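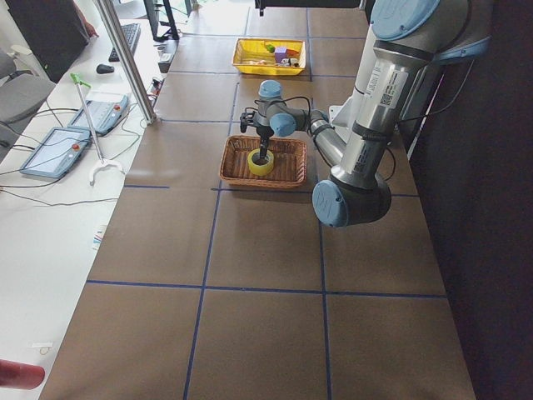
Indira Bangera e a mesa aos quadrados: arrumar por zonas, com um cesto e um tabuleiro

Início | Conversas | Casa | Oficinas | Arquivo | Contactos

Imprimir | Enviar por e-mail

Texto de Kipchumba Were

Fui a Zadstead numa terça-feira com pouca vontade de ser convencido. Já assisti a demasiadas demonstrações de arrumação, quase todas com etiquetas bonitas e caixas que custam mais do que aquilo que lá se guarda. O método de Indira Bangera, que a Grukholm vende agora em oficinas de 60 minutos, tem pelo menos a vantagem de ser barato em material: uma mesa comprida, papel pardo, fita azul-escura, um cesto de vime e um tabuleiro de plástico amarelo. A inscrição custa 50 euros. Perguntei logo para onde ia a diferença.

"Para a sala e para mim", respondeu ela. "O papel e a fita qualquer pessoa compra. Se alguém ler o seu artigo e fizer isto em casa sem me pagar, fico contente na mesma."

Fica registado. A ideia, tal como ela a conta, é simples: forra-se a mesa, divide-se o papel em retângulos grandes com a fita e decide-se, antes de mexer em seja o que for, que recipiente fica em que retângulo. O cesto serve para o que vai sair dali, o tabuleiro para o que ainda está a ser visto. Quando se pega num objeto, a única pergunta permitida é para qual dos dois vai.

Disse-lhe que isso era o que a minha mãe fazia com duas caixas de sapatos e sem fita nenhuma.

"E a sua mãe acabava?", perguntou. Acabava, sim. "Então não precisa de mim. A maior parte das pessoas que me procura começa pela gaveta, passa para a prateleira, encontra umas fotografias e às seis da tarde tem o chão coberto. A fita é para essas."

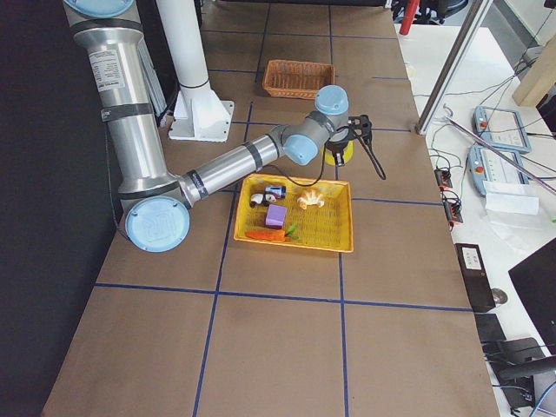

Insisti no chão coberto, porque me pareceu o argumento mais fraco. Uma linha de fita não segura coisa nenhuma, e quem espalha objetos pelo chão também os espalha por cima de um risco azul. Indira concordou mais depressa do que eu esperava. "A linha não impede nada. O que faz é mostrar. Se o tabuleiro sai do sítio, vê-se logo. Numa mesa lisa pode andar meio metro e só se dá por isso quando já não há espaço para trabalhar."

Perguntei porquê brinquedos. No tabuleiro havia peças pequenas, um cubo roxo entre elas, e pareceu-me uma escolha cómoda: os brinquedos cabem todos em qualquer lado e não custa nada separar-se dos dos outros. Com papéis de banco a conversa seria diferente.

"É cómodo, claro que é. Um carrinho e um bicho de brincar não têm a mesma forma, um tomba, o outro rola, e as pessoas aprendem a pousar as coisas em vez de as atirar. Mas não finjo que é igual a arrumar a papelada do avô. Para papéis uso outra divisão da mesa, com retângulos mais pequenos, e dou essa parte em separado." Em separado quer dizer paga à parte, confirmei. Ela disse que sim, sem se incomodar.

A oficina de Flukville, em junho, teve 13 inscritos. Quis saber quantos continuavam a usar a mesa passados uns meses. Indira não sabe. Diz que recebe mensagens, algumas com fotografias, e que não faz contas com isso. Para quem vende um método, é uma falha, e disse-lho. "É verdade. Podia mandar um questionário, mas só me respondiam os satisfeitos e depois o senhor escrevia que os números não prestavam." Escrevia, de facto. 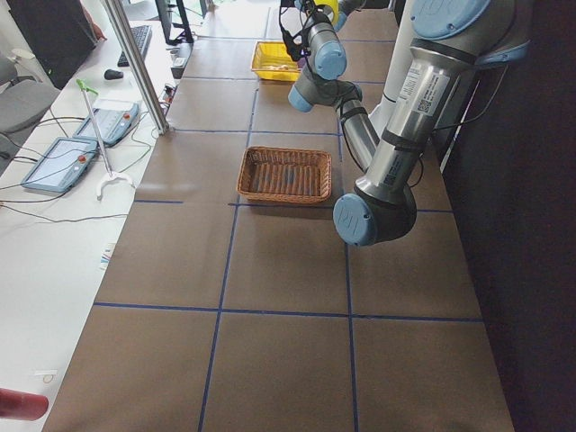 Falámos bastante tempo sobre o cesto. Ela defende o vime com um entusiasmo que me custa acompanhar. Pelo que percebi, gosta que o cesto seja mais largo em cima, para se ver o que lá cai, e gosta que seja rígido o suficiente para ir da mesa ao armário sem se dobrar. Eu tenho um em casa que larga lascas há anos e prende-se em todas as camisolas. "Compre um melhor", sugeriu. Perguntei se a Grukholm os vendia. "Vende. Não compre esse, se desconfia. Vá à feira."

Quanto ao tabuleiro amarelo, a razão é outra. O fundo vazado deixa passar o pó e os restos que vêm sempre agarrados ao que esteve muito tempo numa gaveta, e o papel apanha-os. No fim enrola-se o papel e vai tudo fora. Foi a primeira coisa em toda a manhã que me pareceu melhor do que as caixas de sapatos. Perguntei se o papel se gastava muito. Segundo ela, uma folha aguenta 5 sessões, desde que a fita não seja arrancada à pressa, que aí vem o papel atrás. Não tive maneira de verificar.

Sobra a questão da fita amarela. Indira usa fita azul nas divisões e tem à mão um rolo amarelo para marcações provisórias - um quadrado que só serve naquele dia, por exemplo. Aqui não me convenceu. Duas cores de fita numa mesa já com um tabuleiro amarelo parecem-me uma maneira de acrescentar regras a um método que se gaba de ter poucas. Ela encolheu os ombros. "Se o baralha, não use. Eu uso."

E o rolo, onde se guarda o rolo? Esta pergunta, que eu tinha feito por fazer, deu a resposta mais longa da conversa. Pelo método, tudo o que está na mesa e não está a ser visto pertence ao cesto, incluindo o material. Mas um rolo é largo e baixo, ocupa lugar, e há alunos que preferem deixá-lo pousado no papel, ao fundo. "Discute-se isto em todas as oficinas", contou. "Eu digo cesto. Há quem diga que o cesto é só para o que vai embora, e que um dia a fita vai embora também. Já me aconteceu, em Flukville. Tive de ir comprar outra."

Há, portanto, um ponto em que o método contradiz o próprio método, e a autora sabe-o. Perguntei se tencionava corrigi-lo. Pensou um pouco e disse que talvez acrescentasse um segundo cesto, mais pequeno, só para o material. Lembrei-lhe que era assim que começavam as casas cheias de cestos.

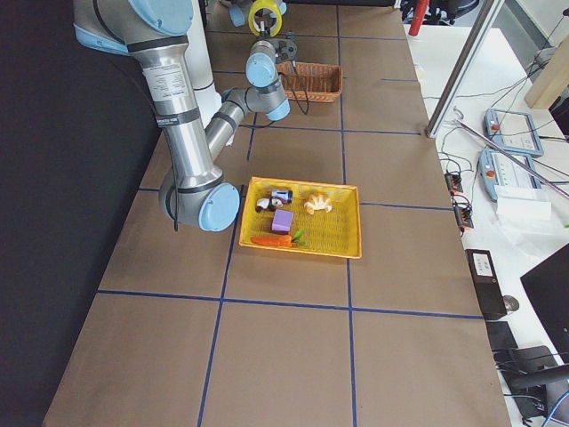 Mesa forrada a papel pardo, com o tabuleiro amarelo e cinco brinquedos por separar.

Voltei a casa e experimentei na mesa da cozinha, com papel de embrulho e uma fita que encontrei na garagem. Arrumei a gaveta dos carregadores. Demorei mais do que teria demorado sem fita, em parte porque fiz as linhas tortas e as refiz duas vezes, mas devo dizer que nesse dia não passei para a gaveta seguinte. Se isso vale 50 euros, continuo a achar que não. A próxima oficina é na sala Warrier, em Zadstead, e Indira pediu-me que escrevesse que convém levar os próprios objetos, de preferência pequenos.

Imprimir | Enviar por e-mail

Contactos | Direitos de autor: reprodução sujeita a autorização | Voltar ao topo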